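A Saturday-style market visit in Lallville, in the middle of October

Our gardening circle in Kerslake makes one trip every autumn, and this year we went to the growers' open day in Lallville. I was asked to write the report because I am the one who takes notes. I hope the others will forgive me where I remember something differently.

We left at seven in the morning and the bus needed 55 minutes. The entrance is on the side of the old grain store, not on the main road, and the sign for it is small. Parking costs 4 dollars for the whole day and you must have coins. Inside it was warmer than I expected, so leave the heavy coat in the bus.

The morning talk

Roswitha Rainer opened the day with a talk on storing vegetables through the winter without electricity. She has a farm on the slope above Wokine and she spoke very freely, with no paper in her hand. Her main advice was about humidity. Most of us keep the cellar too dry, and then the carrots become soft before Christmas. She puts two buckets of water on the floor and changes them every second week. Potatoes she keeps in the dark and far from the apples. I knew this already from my mother, but I did not know that onions also make potatoes sprout earlier.

There were many questions, and the 15 minutes planned for them became much longer. One man wanted to know if he can wash beets before storage. She said no, only brush them when the soil is dry, and twist off the leaves by hand.

The vegetable hall

After the coffee break we could walk freely. Napa cabbage was the vegetable I looked at most, because I have tried to grow it for three years and it always makes flowers before it makes a head. A grower explained to me that I sow too early. In our region the seeds should go into the ground in the second half of July, and the young plants should never stand in dry soil. He plants a variety from the Cakeck seed house and he was satisfied with it, also against slugs.

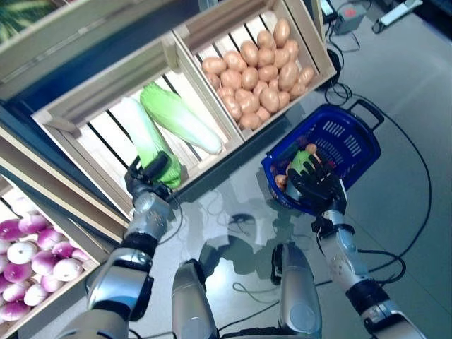
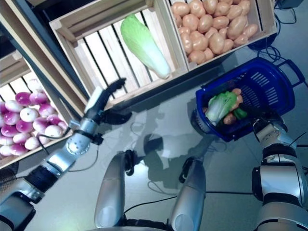
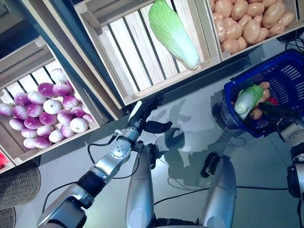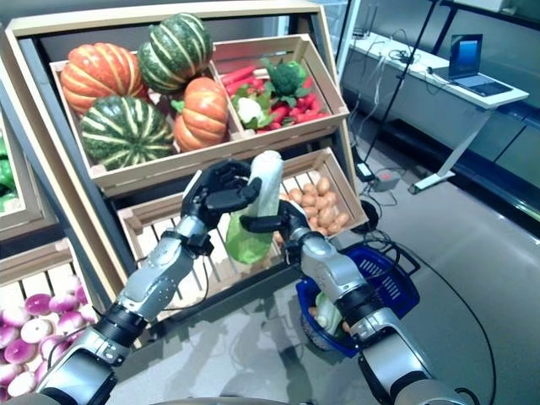
Lunch and the seed exchange

For lunch there was potato soup with bread, and a cabbage pancake which I can recommend. The line was long at noon and almost gone at one o'clock. Vegetarians had enough to choose from, but the cake was finished early.

The seed exchange was upstairs. The rule is simple: you bring your own seeds in a paper bag with the name and the year, and you take home as many bags as you brought. I brought 20 bags, mostly beans and marigold, and I came back with four kinds of lettuce, a black radish and a turnip from Wokine that is supposed to stay mild even when it grows big. Please write the year on your bags. Several people had forgotten it, and old parsnip seed is worth nothing.

The afternoon walk to the demonstration beds was short because of the rain. I saw the leeks, which were planted very deep, and a bed with green manure that was already as high as my knee. The stairs down to the beds are steep and have a rail only on the left side.

We were back in Kerslake before dark. Whoever wants some of the turnip seed can ask me at the next meeting. I will also bring the sheet with the sowing dates, and one copy can stay in the club room.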